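Greiferzelle Taltberg

417 Mal geteilt · 12 Kommentare

Die Greiferzelle Taltberg ist ein Tischarbeitsplatz mit einem Roboterarm und einem Zweifingergreifer, an dem das Greifen und Umräumen von Küchensachen geübt wird. Ich betreue sie zusammen mit Miroslava Šimek und schreibe diesen Eintrag deshalb in der Ich-Form, was in unserem Wiki ja zum Glück erlaubt ist. Wer von der Zelle in Urnen herkommt, wird vieles wiedererkennen — nur die Kabelführung ist bei uns anders (und schöner, finde ich!).

Aufbau

Der Arm steht an der Längsseite eines weißen Tisches. Am Handgelenk sitzt eine kleine Kamera, die zwischen den Fingern hindurch auf die Tischplatte schaut. Die Finger selbst sind schwarz und kommen von Goel, ebenso der Adapterflansch. Die Steuerung läuft noch auf Stand 2, weil der neuere Stand bei uns den Handgelenkssensor nicht mochte. Bestückt wird der Tisch mit Geschirr und Spiellebensmitteln, wobei die Auswahl dauernd wechselt und auch nirgends festgeschrieben ist.

Einrichten

Morgens fahre ich den Arm zuerst in die Grundstellung und öffne den Greifer ganz. Dann kommt der Nullabgleich der Finger, danach die Kamera. Für die Belichtung haben sich bei uns 67 Prozent bewährt, auf der hellen Platte säuft sonst entweder der Boden ab oder das Geschirr überstrahlt. Die Beobachtungshöhe liegt bei 485 Millimetern über dem Tisch, von dort tastet man sich nach unten. Glänzende Schüsseln und Siebe sind beim Abgleich lästig, die Lichtreflexe verschieben gern mal die erkannte Kante. Miroslava dreht das Teil dann einfach ein Stück und startet neu, ich fummle lieber an der Lampe herum. Beides geht.

Pflege

Nach rund 600 Greifvorgängen werden die Fingerkuppen abgewischt und die Schrauben am Flansch nachgezogen. Im Januar haben wir das einmal verschlampt, und prompt hatte der linke Finger Spiel. Gemerkt haben wir es daran, dass runde Sachen beim Anheben immer zur selben Seite wegkippten. Der Ersatzfinger kam aus Zutitz, eingebaut wurde er am 28. Februar, und seitdem laufen beide wieder sauber parallel. Das Kamerakabel bitte immer mit einer lockeren Schlaufe verlegen, auch wenn es unordentlich aussieht! Die Linse verträgt nur ein trockenes Tuch.

Siehe auch: Zelle Urnen, Fingerwechsel, Nullabgleich

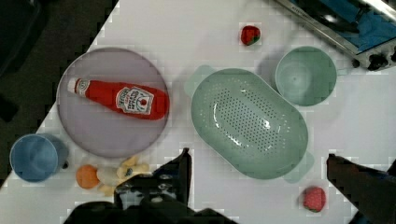 Blick der Handgelenkskamera bei weit geöffnetem Greifer, mit Sieb und Teller auf dem Tisch.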